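4/10/25
Wynne team notebook, grasping project, sim only

Pulled the Drerus logs again before touching anything. The summary line says 324 good grasps out of 400, so 76 failures, and I don't trust either number. "Good" in our scoring script means the fingers stopped short of fully closed and a contact flag was set. A finger jammed against a panel edge would score the same way. We knew this in March and left it.

Went through stills from the wrist view by hand.
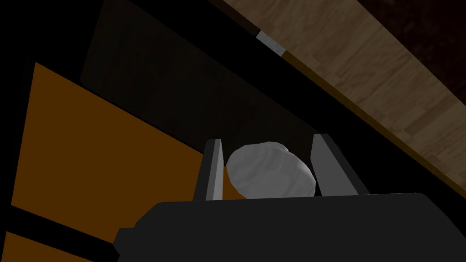 Wrist view, lumpy object between the fingers, orange panel behind.

I'd accept that one as a grasp. I would not accept it as evidence of a hold, which is what the draft of our Pluvalberg entry claims. One still tells me the object is in the gap and nothing about whether it stays there on a lift. The object's shape bothers me too. It's irregular, with a dimple near the top, and our contact model was tuned on plain blocks. Somebody wrote "generalizes to irregular shapes" in the draft. Strike that until we have a lift test.

Second complaint: background. Against the orange, I can pick out the object with no effort, and so can the Zomo detector. Orange behind a pale object is about the easiest case we could give it.

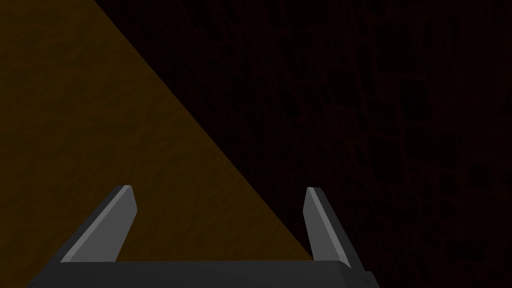 What I want is a breakdown by what's behind the gripper, dark or lit, and by jaws open or closed at the moment of scoring. Open with nothing in them should be a zero every time. If the script gives it anything else, the whole 400 gets rerun.

To do:
- new success rule: object height after lift, held for 18 frames
- rescore old runs before making new ones
- no 2,000-run batch until the rule is checked by hand on a small set
- friction value in the Drerus config doesn't match the one in our notes, find out which is current

Left the draft number in for now with a question mark next to it.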